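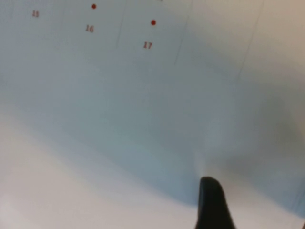 The wrist camera's view of the test sheet, with 15, 16 and 17 in red and one black fingertip below.

Sandrine Vidal would like me to believe that a robot arm bolted to a workbench can be taught to touch a printed dot on command. I have come to the Stallbridge workshop, a shared space with bad heating and good coffee, prepared to be difficult about it.

The arm is called Otia. Vidal built it from a kit sold by Millet, then replaced so many of the parts that she is no longer sure the name on the box applies. The job she has set it sounds like something for a bored child: find a number on a piece of paper, then put a finger on the dot that goes with it. There are 50 targets in a full run, and she has been at this since January.

"It's a ruler," she says of the printed sheet. "If it can't hit a dot, I don't want it near my soldering."

That is more sense than I usually hear in places like this. I have sat through plenty of demonstrations in which a homemade arm picks up a foam block, and everyone claps, and then you ask to see it again with the block moved an inch to the left. Vidal at least writes down her misses. Her notebook lists 143 of them, each with the target number and a guess at the cause. Loose belt. Loose belt. Bad math. Loose belt.

The part I can't get past is the light. The camera rides on the wrist, close to the paper and at a steep slant, so what it gets is a blurry view with the numerals tipped over and the gray lines running together as they recede. Near the bottom left the paper is close to pure white. A broad shadow curves across the middle. You and I read "16" there without trouble, but the software, a free package called Plukov, has to sort small red marks from everything else going on, and I was not convinced that it knew a dot from a lucky guess.

Vidal's answer is more practice and a better lamp. Mine would be to move the camera, and we went back and forth on that for most of an afternoon - she says a fixed camera would lose sight of the fingertip just when it matters. Maybe so. She has spent over 40 evenings on this and I have spent one day.

What would the finished machine do? Place small parts on circuit boards, she hopes, in batches of 50. A patient person with tweezers can do that now, and I said so. She handed me the tweezers.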